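Gisari Community Opera > Taking Part > Questions We Keep Getting

Questions We Keep Getting

Gisari puts on one opera a year, in a building that wasn't meant for it, with a cast mostly made up of people who live within shouting distance. Next March it will be Noguchi's The Salt Ferry, in English, at the old bus depot in Nultthorpe. If your question isn't answered below, write to us. If it is answered below, you'd be surprised how many people write to us anyway.

Do I need to be able to sing?

For the solo roles, yes. For the chorus, you need to be able to hold a tune while the person next to you holds a different one. We don't audition the chorus. We do listen to everybody once, at a piano, for two minutes, so we know where to stand you. It feels exactly like an audition and we're sorry.

Do I need to read music?

No. The chorus parts are taught by ear, and there are practice recordings for each voice, sung by our music director with more feeling than the bass line strictly deserves. If you do read music, please resist conducting.

How long is it?

The opera runs an hour and 50 minutes, with an intermission after the storm. Noguchi's score asks for no intermission at all. The depot has two restrooms and seats 280, so we made the decision for him.

What is it about?

A ferry pilot refuses to carry a magistrate across an estuary, and then has to carry him anyway. There's a flood, a trial, a chorus of wading birds (children) and a chorus of salt workers (everybody else). It ends sadly, but in a major key.

How old do the wading birds have to be?

Eight and up. We've tried seven. The birds are on stage for 37 minutes in total, which is longer than it sounds if you're standing on one leg. Children from any school in Nultthorpe or Umotthorpe can sign up, and so can children who are taught at home. Parents don't have to join the chorus, though they tend to get absorbed.

When are rehearsals?

Evenings, once a week through the fall, then twice a week after New Year's. The last two weeks before opening are heavier, and you should warn the people you live with. A full schedule goes out when you register. It will change. The version with the most recent date at the bottom is the true one.

Can I miss some?

You can miss a few. Tell your section leader beforehand if you can. We'd ask you not to miss the staging calls for Act Two, where everyone has to cross a sloping floor in the dark carrying a rope, and a gap in the line gets noticed by whoever is behind it.
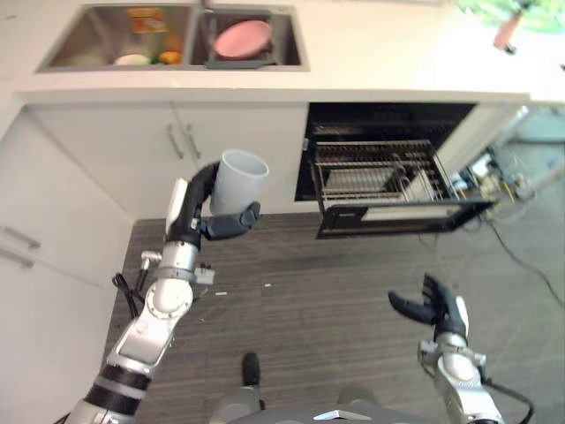 Hatsue Kuroda writes that she joined the salt workers for our last production having sung nothing since eighth grade, and that the first three rehearsals were pure terror. By the fourth she had stopped apologizing to the altos. Her advice is to learn the words early, get the notes wrong loudly so somebody can fix them, and wear two pairs of socks, as the depot floor is concrete and has no interest in your comfort.

We'd second the socks.

What does it cost to take part?

Nothing for under-18s. Adults pay a small membership fee that covers the score, and you get to keep the score, pencil marks and all. If the fee is a problem, tick the box on the form and we'll waive it. There's no follow-up question.

Who plays in the orchestra?

A core of hired professionals, plus local players who audition in the ordinary way. We're always short of violas. If you play the viola, you've probably heard this before from other people, and they meant it too.

Do I have to make my own costume?

You'll be asked to bring plain dark clothes and sturdy shoes. The rest is made for you, which in the case of the birds means a headdress and in the case of the salt workers means an apron that has already been in two other operas.

I can't sing and don't want to. Is there anything for me?

Plenty. We need stagehands, seamstresses, people to paint the estuary, people to drive the shuttle from Umotthorpe, and one calm adult per ten birds – calm being the part we have trouble filling.

Is the depot heated?

In a manner of speaking. The heaters are very loud, so they run until the overture and come back on at intermission. Audiences are advised to keep their coats. Blankets can be borrowed at the door and should be returned there as well.

Is the building accessible?

The entrance, the front rows and one of the restrooms are step-free. Wheelchair spaces and companion seats are booked through the same form as everything else. The stage has a ramp on the left side, built for the ferry but perfectly good for people.

Can I take photos during the show?

Not during the performance. At the dress rehearsal, go ahead, with the flash off. The birds look at flashes.

Page last updated August 9, 2020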